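Ticket: Washing machine stops before final spin, water stays in drum
Status: Solved
Opened by: Frans Van der Linden
Product: Korudby front loader, 900 model
Location: Naseri guest house, ground floor laundry

Description of problem

Good morning. I am responsible for the technical things in our guest house and I ask for help with the washing machine. It washes normally, it rinses, and then it stops with 12 minutes on the display. The door stays locked and there is water behind the glass. After some time the display shows E14 and the machine gives three short sounds.

It happens with the cotton program and with the mixed program. With the short program it happened only once. The machine was installed in July and until last week it had no problems.

What I tried before writing:
Switched off at the wall, waited, switched on again. The same result.
Started only the drain program. I hear the pump humming, but the water goes down very slowly.
Checked that the drain hose is not bent behind the machine. It is not bent.

Please tell me if I may open the filter myself or if this will end the warranty.

Reply from Doltness Appliance Support

Hello Frans,

Thank you for the clear information. E14 means that the machine did not reach the empty level in the allowed time. You may open the filter yourself, it has no effect on the warranty. Please do the following.

1. Switch off the machine and pull the plug. If the last wash was hot, let the water cool down first.
2. Open the small door at the bottom right. Pull out the short emergency hose and let the water run into a flat dish.
3. When no more water comes, turn the filter to the left and take it out slowly.
4. Look into the opening with a flashlight. The small wheel of the pump should turn in little steps when you push it with a finger.
5. Clean the filter, put it back, and run the drain program with an empty drum.

Please write back what you find.

Update from Frans

I followed the steps. The emergency hose is very short and I had to empty the dish many times, so this took most of the morning. In the filter I found a hair pin, a lot of gray fluff and a piece of a paper label. The wheel turns in steps as you wrote.

After cleaning, the drain program ran better but still not good. I started a rinse and spin with a small load. It stopped again, now at the beginning of the spin, and the code came back.

Until this is solved we do the small things by hand, and the sheets go to the laundry shop in Salden. It is not cheap, so I would be glad for a quick answer.
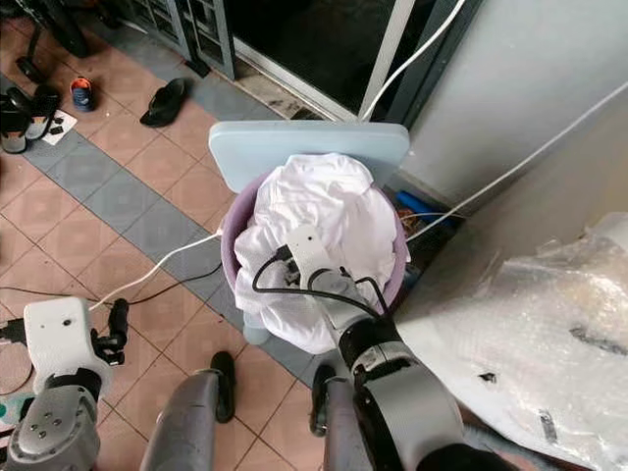 I also want to mention one thing which may be important. The drain hose goes into an old standpipe in the wall. The house is from 1980 and I think this pipe was never changed. When the machine drains, I hear a gurgling sound in the pipe, and the sink in the same room makes the same sound a moment later.

Reply from Doltness Appliance Support

Hello Frans,

The gurgling is useful to know. If the wheel turns freely and the filter is clean, the next thing to check is the standpipe. Please take the drain hose out of the wall and hang it in the sink, lower than the top of the machine but not lying on the bottom of the sink. Fasten it well -- it can jump when the pump starts. Stay next to it and run the drain program again.

If the water comes with good force, the pump is healthy and the blockage is in the house pipe. If it comes weakly, please check the place where the hose is connected to the pump, and we will plan a technician.

Update from Frans

I did the test. I fastened the hose to the faucet with a strap. The water came with very good force, so much that the sink was almost full and I had to press pause. The sink empties slowly too. So I understand that the machine is not guilty and the problem is in the wall.

I called the plumber. He put a long spring into the standpipe and pulled out a plug of soap and fluff from the bend where the sink pipe and the standpipe meet. He said also that our hose was pushed too far down into the pipe. I pulled it up and fixed it with the plastic holder which came with the machine. I had left this holder in the bag with the manual, this was my mistake.

After this I ran one full cotton program with towels. It finished without a code and the door opened normally. A second one with bed sheets -- the same good result. The gurgling is gone.

One question remains. Must I clean the filter every month, or is this too often? We wash every day.

Reply from Doltness Appliance Support

Hello Frans,

Good news. With daily use, once a month is right. Please also run an empty hot wash without softener from time to time, it helps to keep the hose clean. I will close the ticket now. If E14 comes back, answer to this message and it will open again with all the history.

Ticket closed Oct 25, 2025
Cause: blocked house drain, drain hose inserted too deep
Parts replaced: none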